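The woman who founded Omby does not keep a phone on her desk. It sits in a drawer two rooms away, and during the afternoon we spent together she went to look at it once.

"My mother called four times a day when I was starting out," she said. "I learned to put it in a drawer. Now she calls the office line."

Omby rents small furnished apartments to people who have to be near a hospital for weeks or months while a relative is being treated. It began with two units above a bakery on Delorme Street and now has 888 on its books, most of them owned by other people and managed by her staff. She has run it from the start and says she has no plan to stop.

The idea came from her own family. Her father had a long stay in a heart unit three hours from home, and her mother spent the whole of it in a motel by the highway.

"She ate crackers and soup from a machine," she said. "There was no stove. She had a chair and a bed and a television that got two channels. When he came home he looked better than she did."

She was working in insurance then, handling claims for water damage. She knew landlords, and she knew which of them had places standing empty. The first one agreed to a lease in March on the condition that she paint the stairwell herself.

"I painted it a terrible green. It's still green. He won't let anybody change it."

The early tenants found her through a notice in the hospital cafeteria. She took calls at night and carried bed linen up the stairs in garbage bags. She charged by the week and let people leave without notice, a rule she has kept. Lenders did not like it. Three banks turned her down before a small one, Dovum, gave her a line of credit.

"They asked how I could predict income if anyone could walk out the next morning. I said I couldn't. But people don't pick the day somebody gets discharged, or the day somebody dies. I wasn't going to hold them to a lease over that."

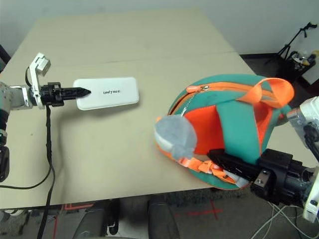
She is less easy to draw out on the subject of growth. A larger company, Ultudix, offered to buy Omby and she said no after one meeting. She would not say what the offer was. Her complaint was that the buyers wanted a minimum stay and a cleaning fee.

"The cleaning fee bothered me more," she said. "You've just spent six weeks at a bedside and somebody bills you for a dirty oven."

Some of her own managers thought she should have taken the money, and one left over it. She said they still have lunch.

Asked what she looks for in an apartment, she answered quickly. It needs a real stove, a door that shuts between the bed and the kitchen, and a washing machine in the unit. She does not care about the view. She would like a bathtub but will take a shower. Every place gets the same plain dishes, so that a broken plate can be replaced from the storeroom the same day.

She used to write a card to each new tenant by hand and gave it up when her wrist got bad. The cards are printed now and she doesn't like them.

"It says welcome. I never wrote welcome. Who wants to be welcomed to that? I used to write down where the good grocery store was and what time it closed."

She has asked for the cards to be redone. The new ones will have the grocery store on them, and the bus times on the back.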